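Magazine > Atelier > Lectures et outils

À la une Bois Gestes Portraits Abonnement

Le carnet qui sent la sciure

Akosua Asante garde le sien dans la poche ventrale de son tablier, et il faut voir dans quel état ! La couverture a pris la colle, les coins sont ronds comme des galets, et il reste encore, page après page, de quoi monter une bibliothèque entière sans allumer un écran. Elle l'a commencé un mois de septembre, pendant son apprentissage à Stimenlow, et n'a jamais cessé d'y noter ses cotes, ses essences, ses erreurs surtout — les erreurs, dit-elle, on les relit plus volontiers que les réussites.

C'est de là qu'est né l'atelier d'écriture de Vitham, où menuisiers et bricoleurs du soir apprennent à tenir leurs notes. Ils étaient cinq au début, serrés dans la cuisine de Nermina Ionescu, à comparer leurs croquis de tenons jusqu'à une heure peu raisonnable. 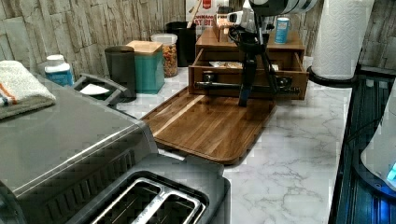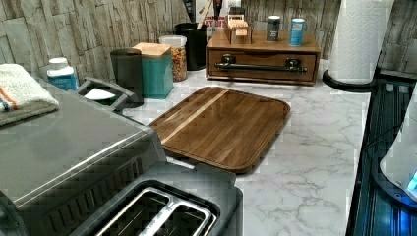
Ce qu'on y écrit

Kojo Sulemana dessine tout à main levée, même les queues-d'aronde, et ajoute en marge l'humeur du bois ce matin-là. Nusrat Paul préfère les tableaux bien réglés, une ligne par assemblage ; son dernier carnet compte 127 pages, table des matières comprise, et elle le prête volontiers pourvu qu'il revienne. Entre les deux, chacun trouve sa manière, au crayon de préférence, parce que l'encre boit la moindre goutte d'huile de lin.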